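The Letter from Quintana

The letter had been sent to the wrong Barkley Street. Chiến Phan saw that before he had it all the way out of the mailbox. It was addressed to number 349, and he lived at number 349, but the town on the envelope was Quintana and the name was Adalberto Meireles.

He put it on the kitchen counter and made his lunch. When he had washed the plate he picked the letter up again. The stamp was an old one. The handwriting leaned to the left and the return address was only a name, Ronaldo Frota, with no street under it.

He could have given it back to the mail carrier. He meant to do that in the morning, and the next morning too. By the end of the week the letter had a ring on it from a coffee cup and he felt he could not hand it over in that state without saying something.

Quintana was an hour away by bus. He had retired from Workis in May, after a long time in the shipping office, and he still woke up at five with nowhere to be. So he put on his good jacket and went.
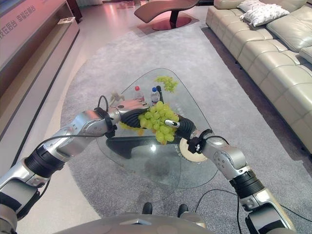
Barkley Street in Quintana ran uphill from the bus stop, and number 349 was close to the top. The woman who answered the door was named Hoi-yan Hsiao. She said she had bought the house from Adalberto Meireles four years ago and that he was in an apartment over by the river now, but she could call him if Chiến wanted to come in and sit down. He said he didn't want to be any trouble. She told him it was no trouble and went to find her phone. He sat where she pointed, in front of a glass coffee table with three corners, on a grey carpet so large that he wondered if he should have taken off his shoes. She came back with the phone against her ear and a bunch of green grapes on a plate, and put the plate down in front of him.

"He's coming over," she said. "He says don't open it."

"I wouldn't open it," Chiến said.

"I told him that."

They ate grapes and talked about the house. There had been a leak over the stairs when she moved in, and the man she hired to fix it, Wai-kit Kan, had ended up renting the back room for a winter. Chiến told her about the shipping office. He had once sent a crate of door hinges to the wrong country, and it had come back a year later with all its labels still on.

Adalberto Meireles was a tall man with a cane. He shook hands, sat down at the other end of the couch and held the envelope up to the window. He looked at the coffee ring and then at Chiến.

"I'm sorry about that," Chiến said. "I should have brought it sooner."

"When did it come?"

"Eleven days ago."

"That's not long," Adalberto said. "Ronaldo owed me a letter since before I sold this place."

He opened it with his thumb. It was one page, written on both sides. He read the front, turned it over, read the back, and then read the front again. Hoi-yan got up and ran some water in the kitchen.

"He wants to know if I still have his ladder," Adalberto said.

"Do you?"

"It's in the garage here. I left it for her." He raised his voice. "Do you still have the ladder?"

"Which one?" she called.

"The one with paint on it."

"They both have paint on them."

Adalberto folded the page and put it in his shirt pocket. He asked what time the last bus was, and Chiến told him. There was plenty of time, so the three of them went out to the garage. The ladders hung on the back wall behind a lawn mower and some boxes. Chiến moved the boxes. Adalberto stood under the ladders with his cane hooked over his arm and looked at each of them for a while.

"The long one," he said. "Help me get it down."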